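4 min read

Ticket 274: Folding table cover creeping, shirts not coming out square
Site: Pedville returns room
Product: Plakard table cover, light gray
Status: open

Reported in March. Shirts folded on the covered table are ending up wider than the 35 cm shelf slot at Kirkegaard. The cover had been on for a week. The old bare top did not have this problem, but knit shirts slid around on it, so we would like to keep the fabric.

Checked first: cover size is right for the table, clips tight underneath, no ripple on the top. Cleaned the surface with a lint roller. No change.

Next tried starting from a heap, the way returns arrive, with a red and white top from the jersey bin. 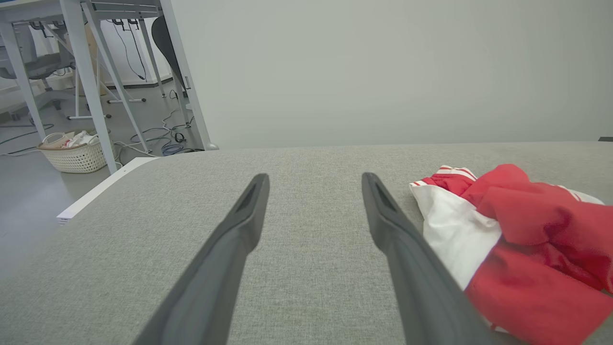
Red and white top on the gray cover, before folding.

Pulling it out by one hem drags the cover toward the edge with the white strip. Lifting the whole thing and laying it down again does not. Repeated both ways with a heavier cotton shirt and got the same result. Re-clipped the cover with the long side pulled first. Creep is less but still there.

Fold test, red short-sleeved shirt. Flattened by hand, one end folded over. The cloth grips the cover, so the creases in the middle stay put when you smooth from the collar down. Smoothing from the middle outward works better. A sleeve or hem tucked under also adds bulk at the fold and throws the width off.
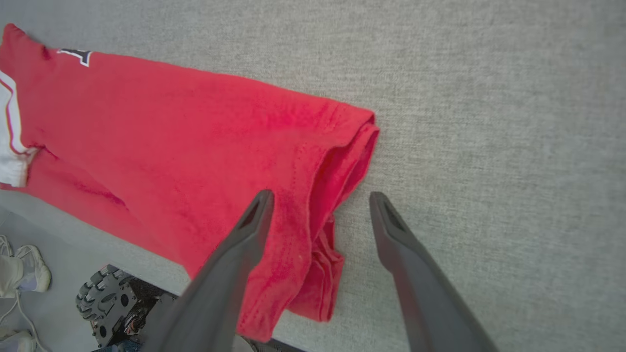 Gedcombe: We had the same cover and the same complaint. Fold the sleeves in on top before you bring the end over, and don't smooth after that. Out of a batch of 80 we had 79 fit the slot. Clips made no difference for us.

Will switch to sleeves on top for the next batch and leave the clips as they are. Ticket stays open until the widths are in.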